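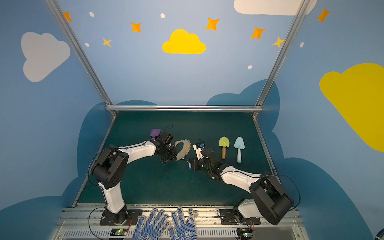 The cloud wall, with its orange stars, over the green table.

Hi, and welcome to Vurkton! I paint walls. Mostly skies, if I'm being picky about it, and mostly for kids' rooms, classrooms, reading corners and the odd workspace where somebody got tired of staring at plain white. It's just me plus a very full van, and I work out of a small unit on Abernathy Road in Demholm.

I started with my niece's bedroom. She wanted stars, I had half a can of orange left over from a bookcase, and that's how the four-pointed orange star got into my life (it's been in nearly every job I've done!). I love it against light blue. Yellow clouds came a bit later, after a preschool asked me for "sunshine but no sun," and I've been sneaking one in wherever people let me.

People ask how I plan a sky, so here goes. I begin with the base blue, and I go lighter than you'd think, then the big clouds, and I like those to run off past the edge of the wall so the room feels wider. The dark navy ones go down low. They give the whole thing a bottom, if that makes sense, and they're kinder to scuffs than white is. Stars are next, then the little white dots, which I do at the very end with the handle of a brush and usually some music on.

I have 70 cloud shapes cut out of card in a drawer, all drawn by hand, and you're welcome to come and dig through them. Bring the kids! We tape them up, step back, move them over a bit, step back again. The set is called Gilik, which was my niece's word for a cloud when she was 4, and the name stuck.

A few practical things. A single wall usually takes me 2 days, longer if there are corners to wrap around (I do like a cloud that goes around a corner). Prices start at $800 for one wall with paint included. I use low-odor water-based paint and I leave you a labeled jar of every color for touch-ups. Please move the furniture out before I get there, or at least into the middle of the room, and tell me about any damp spots.

I'm taking bookings for Demholm and the towns nearby. Send me a photo of your wall and the rough measurements through the contact page and I'll write back with some sketches.

Page updated 2026-04-23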